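**Position paper: the case for building robot arms in a shared workshop**

Hiwot Fikre, for the members of the Sinton Workshop
2022-04-20

Members have been asked to consider whether the workshop should continue to build its own two-arm bench, or whether the remaining money should go towards a finished unit from a supplier. The question was raised at the November meeting and has been put again since. This paper argues that the building work should continue, and that it should continue in the shared room.

## The question of cost

The argument for buying rests largely on price. The budget approved for the bench was 2,000 pounds, and nearly 70 per cent of it has been spent. A finished arm with a suitable reach could be had for less than many members suppose, and it would arrive tested. These points are fair and should be granted at once.

Price, however, is a poor measure of what a workshop receives. A member who has squared a length of extrusion, tapped its end and found that the post still leans has learned something that applies to every later project. The member who opens a carton has gained an arm. The workshop's rules state that its purpose is to increase the practical skill of its members, and spending should be judged against that purpose.

Repair must be counted as well. The Boketti bench, bought complete by an earlier group of members, stood idle for 60 days while a single joint was away for service. No member was permitted to open the housing under the terms of sale. On the present build, a failed joint can be taken off by the person who fitted it, and the parts are kept in drawers within a short walk.

## The question of household tasks

A second objection is that the work chosen for the bench is trivial. The Lambert group has proposed that the arms be set to sorting, lifting and putting away ordinary things from the home, and some members regard this as beneath the effort involved. They would prefer a task with a clear industrial use, such as loading a drill press.

The objection underrates the difficulty. A drill press stays where it is bolted. Household goods are light, they slide when touched, and many have holes or soft edges which a gripper may catch without warning. A bag has no fixed shape at all. A person handles such things without thought, and it is for this reason that they make a proper test for a machine built by amateurs. A bench which can deal with them will have little trouble with a drill press.

There is also the matter of who is drawn to the work. Few newcomers have ever loaded a drill press. All of them have carried washing or put away shopping, and they can tell at a glance whether a machine is doing it badly. Six of the present members joined in after watching the arms at such a task, and two of them now maintain the wiring.

## The question of the shared room

The third matter is where the bench should stand. It has been suggested that the arms be moved to a closed room, where they would not disturb those working at the desks. The author of this paper held that view at first and no longer does.
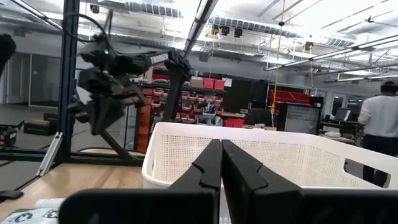
*The basket on the bench, with the second arm on its black frame and the parts drawers behind.*

A bench in the open room is corrected by those who pass it. The Brosix cable clips, which had been fitted on the wrong side of the post, were noticed by a member who had come in to mend a radio. Such help cannot be arranged, and it would be lost behind a closed door.

Safety must be dealt with directly. Members who share a room with moving arms are entitled to clear rules, and the present rules are too loose. It is proposed that the reach of each arm be marked on the floor with tape, that a stop button be fixed at both ends of the table, and that neither arm be run above half speed while a member is inside the tape. The cost of these measures can be met from the money that remains.

## Recommendation

Members are asked to approve the completion of the bench in its present position, subject to the safety rules set out above. They are further asked to release the remaining funds for spare joints and for better cable supports at the top of the post. Should the members decide otherwise, the frame and all extrusion ought to be kept as common stock and not sold with the arms.

Written comments may be left in the bench logbook.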